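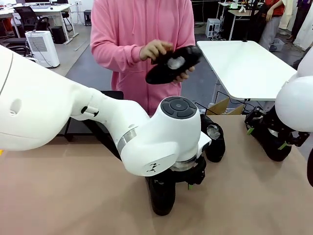 Do I take the paper out of new shoes before I put them on the shelf?
Leave it in until the first wearing. The paper holds the toe and the sides in their form, and a shoe which stands empty for a long time gets a fold across the front.

4. Preparing and storing the shoes

This section is for the Pokby shoe cabinet, after the body and the doors are mounted (sections 1 to 3). It is valid for the narrow model and for the wide model. Only the number of shelves is different.

4.1 What you need

A table or other flat place, covered with clean paper
A soft dry cloth
A soft brush for the soles
White paper without print, for filling
The labels from bag 2

Note: Do not use newspaper for filling. The ink can go into a light lining and it does not come out again.

4.2 Preparing a pair

1. Cover the table with paper. Change the paper when it has become dirty.

2. Put both shoes of the pair on the table and compare them. Look for the size mark inside the tongue or on the lining. When you prepare several black pairs at the same time, do this with special care. Left and right shoes of different sizes look very similar from above.

3. Turn each shoe over and look at the sole. Brush out small stones and dry earth, from the heel towards the toe.

4. Wipe the upper with the dry cloth. With suede, use only the brush.

5. Check the filling. Hold the shoe with one hand under the sole and press lightly on the upper with the other hand. You should feel a small resistance at the toe. If the upper goes down easily, add one more sheet.

6. Crumple the new sheet loosely and push it to the front with two fingers. Then fill the middle part. The paper may come a little out of the opening, this makes it easier to pull out later.

CAUTION: Do not press the paper in with a spoon handle, a stick or similar. The lining at the toe can tear.

CAUTION: Shoes which are damp must dry first in the open room, at least one night. Change the filling in the morning. Do not dry them on a radiator.

4.3 Placing the pairs in the cabinet

1. Begin with the lowest shelf. Heavy shoes and boots belong here, so that the cabinet stands firmly.

2. Place the shoes with the heels to the back wall. If the shelf is too short for this, turn one shoe of the pair round – heel beside toe. The pair then needs less width.

3. Leave a finger of space between the shoes and the door. Close the door slowly the first time. If it touches a shoe, move the shelf support one hole down.

4. Stick the label on the front edge of the shelf and write the size and the colour on it with a pencil.

Note: The maximum load for one shelf is 20 kg. Do not stand on a shelf, also not for a short moment.

4.4 Long storage

For shoes which are not worn for a whole season, take out the old paper and put in new. We recommend to do this in March for winter shoes. Open the doors for an hour on this occasion, and wipe the shelves with a dry cloth before the shoes go back.

Do not close shoes in plastic bags. A cotton bag is suitable, or the original box with the lid not fully pressed down.

Spare labels and shelf supports can be ordered from Surkero with the part number 2679. Questions about this section please send to Morenike Akande, customer service.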